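Kitchen counter arm: pitcher slips at the end of the move

Posted in Home Builds, January 2019

skernik_lu
Two arms in the kitchen, both on the Piras controller. The job is pick and place with a plastic pitcher, lidded and empty for now. Payload is well under the limit. The grip holds on the lift, then the handle rotates in the fingers when the arm decelerates. Out of 50 runs I logged 72 percent clean.
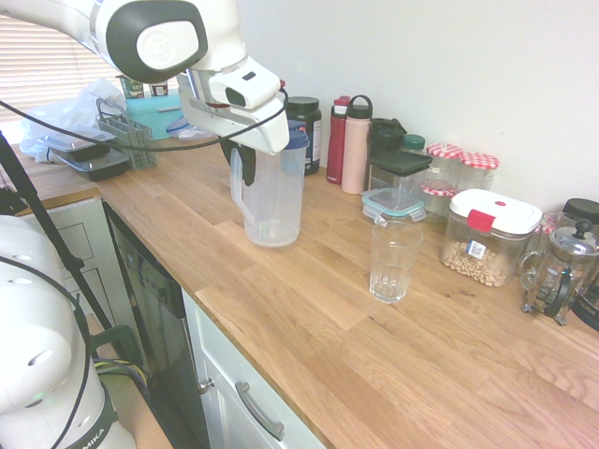
Speed is already down to half and the wrist approaches at an angle, since a straight vertical approach puts the elbow too near the wall. Closing force is at the default. I would rather not raise it on thin plastic.

grekau50
Raise it anyway. Default is low for a smooth handle. Go up in small steps and watch for flex.

fodska_bench
Disagree. More force on a curved surface just moves the pivot. Put 2 mm silicone pads on the fingers and rerun the same log.

skernik_lu
Pads are on order. What about the ramp?

fodska_bench
Stretch the final decel to 700 ms – longer if cycle time doesn't matter.

grekau50
Ramp hides the problem. It will come back with water in it.

L. Carbone
Change one thing per batch, please. Ramp first, it's free.

skernik_lu
Ramp first, then. Will post the log.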